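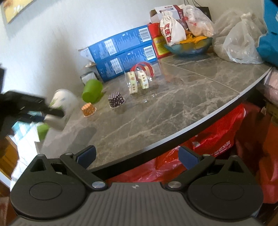

3.2 Collecting demonstrations with two hand-held grippers

Figure 3. View from the wrist camera of one gripper during a cup-handling demonstration. The second gripper enters from the left, with its fingertip over a white cup. The baking cups, packages and bags on and beside the table were not part of the task.

All demonstrations in the Zilach set were recorded with hand-held grippers. The operator holds one tool in each hand and does the task directly, at the table where the objects are. Each tool carries its own camera, which looks out over the fingertips, so the open fingers stay at the bottom of the view for most of an episode. The other tool comes in and out of view depending on which hand is working. In Figure 3 the left tool is at the white cup while the right one is open, and both the left tool and the cup are blurred by motion.

We considered remote control for the same tasks and kept it for the comparison in Section 5. An operator who drives the arms from a console sees the table through a screen and has no direct feel of contact. Cups are light and tip easily, and in our pilot runs in May the remote operators spent much of each episode correcting small errors in finger height. With the hand-held tools the same people worked at close to their normal speed. The cost is that a person can reach poses that the arms can't. We dealt with this after recording, as described in Section 3.4.

Each session began with a short calibration. The operator opened and closed both tools fully, held them still over the table, and then moved them in a slow loop so that the tracking software, Multent, could fix the starting pose of each camera. If tracking was lost during an episode, the whole episode was dropped. We did not try to repair partial tracks, as an early test showed that the joined segments often contained jumps in fingertip position.

The instructions to operators were brief. They were told which cups to handle and where the cups should end up. They were not told which hand to use first, how to approach a cup, or how to order the moves. Operators were also told to leave the rest of the table as they found it. We recorded in homes and small offices, and tables often held food, wrapping or shopping bags close to the task objects. The table in Figure 3 has a long blue carton against the wall and a glass bowl piled with items at the back. Surfaces varied as well. Glossy tabletops such as this one were kept in the set even though reflections made tracking harder.

In total we recorded 3924 episodes with 17 operators. Of these, 205 were dropped for lost tracking. The remaining 3719 were used for training, apart from 500 that were set aside for testing before any model was trained. The held-out episodes come from tables that do not appear in the training part.

3.3 Labels and timing

Gripper width was measured from the camera view and stored with each image. Where the fingertips were hidden by an object, the width was filled in from the nearest images on either side. The streams from the two tools were aligned by their clocks, and we checked the alignment by having the operator tap the fingertips together at the start and end of a session.

We did not remove images with motion blur. A policy running on the arms will see blur whenever one arm crosses the view of the other, and an earlier model trained only on sharp images, Plisow, tended to pause at those moments. Blurred images were left out only when the tracker reported low confidence for the tool carrying the camera.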